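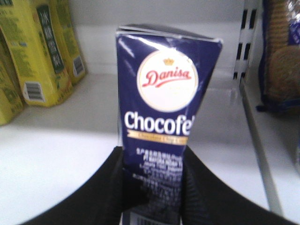 My sister-in-law Csenge Tóth left Stirnholm in October with two suitcases, a cat, and a promise to come back for the rest. The rest was a kitchen cupboard. I was to clear it before the new tenants arrived, and I had it nearly done, soup and lentils in one box, vinegar in another, when I got to the Danisa. It was a navy-blue carton with a little gold crown over the name, dented at one top corner and still sealed, and I stood there with it for longer than a drink carton deserves.

I called her in Culmont.

"There's a chocolate thing," I said. "Or a coffee thing. Chocofe-something."

"Don't throw that out."

"Do you want me to mail it?"

"Don't be ridiculous. Just don't throw it out."

Postage to Culmont was more than I'd pay to send most relatives. I put the carton in my coat pocket, where it fit badly, and drove home with it pressing on my hip at every left turn.

My husband put it in the door of the refrigerator. I moved it to the pantry. He said it would taste better cold and I said it wasn't going to taste of anything, it was in storage. He asked for how long. I said ask your sister. He has been asking his sister things for 28 years and knows how that goes, so he made himself a sandwich.

By the new year it had a place, between the rice and the good flashlight. Guests reached for it. Mrs. Hidell from downstairs, who feels that a closed pantry is a kind of insult, had it in her hand twice. "Is anybody having this?" she said, and I heard myself say it belonged to someone, in the voice people use for an urn.

I tried once more in February. Csenge was in a train station and shouting.

"The carton," I said.

"What carton?"

"The Danisa. You told me to keep it."

A long announcement went by, something for Lyons on another platform.

"Oh, that," she said. "I got that at the bus stop by the clinic. The day I told them I quit. I was going to drink it when I felt better."

"And do you?"

"Feel better? I don't know. I've got a balcony now — it's about the size of a door. The cat hates it." She had to run. She didn't say to throw it out, and I noticed that I hadn't asked.

So it's still there. My husband wants to put it on the list when we do the insurance, under heirlooms, at 60 dollars. I told him 70. Last night I turned it around so the crown faces out, then moved the flashlight over a little to give it some room.

Home Stories Older Stories About Contact

Last updated: 2020-03-24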